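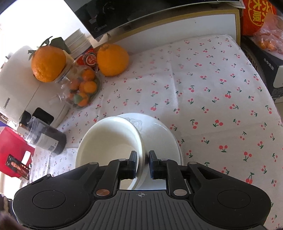
BOWL AND PLATE, HANDHELD DEMOS (Trostlow notebook, May)

Okay, catching up on my notes before I forget all this. We're still on the bowl task for Drinska, all by hand with the gripper, on the cherry tablecloth. I love that cloth! It gives the tracking loads to hold on to, way better than the plain gray table we used all winter (sorry, gray table).

Rim grasp is the one I keep fussing over: one finger inside the bowl, one outside, rim in between, then close. If I come in too steep the inner tip taps the bottom first and I end up shoving the bowl instead of gripping it. Slower and a bit tilted feels much nicer. Keep the fingers only slightly parted when there's a plate under the bowl.

Got 107 demos into the folder and threw out 3 where I closed too early. Running total for the task is 3,173, wow.

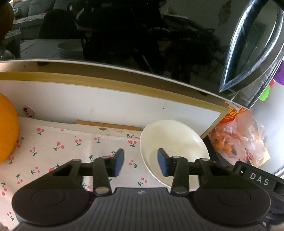
APPROACHES, FINGERS OPEN

A bowl, with the gripper open and nothing in it. I want more of these from the left, with one fingertip still over the cloth. The black appliance door behind the panel is shiny enough to mirror the room, so I've tagged those clips "reflect" and we can pull them if training gets weird.

To do: 32 more approaches, then re-run the Bailly export (it choked on my folder names again, my fault for using spaces).

Filed under: Teaching by Hand / Kitchen Tasks
5 shares | 3 comments

sundex_bench: Steep approach gets me every time too. Are you closing at full speed?

trostlow notebook: Nope, half speed, and a tiny pause before the lift.

gridlock: Please keep the reflect clips, I want them for testing!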